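Gripper log, Stukutgate workshop
5 Jun 2020

Refitted both jaws on the hand-held gripper this morning. New black felt on the pads, screws back in, nothing else changed. The old rubber faces slid on thin cloth and I was tired of it. Arm plates are the May set, 101 mm between centres.

Moved on to cloth after lunch. 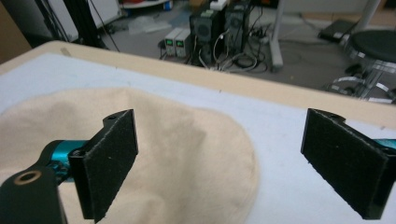 Felt pads, jaws open, beige cloth on the white table cover.

Plan is 12 picks from the flat and 12 from a fold, same cloth, same person holding the tool. Nawal Belhaj wants the spring at 186 g. I would start at 100 and go up if it slips.

Felt picks up lint, so brush the faces between runs. Lower edge on the right pad wants watching.

To do: order more felt from Carnlow, find the short M3 screws, write the spring value on the handle.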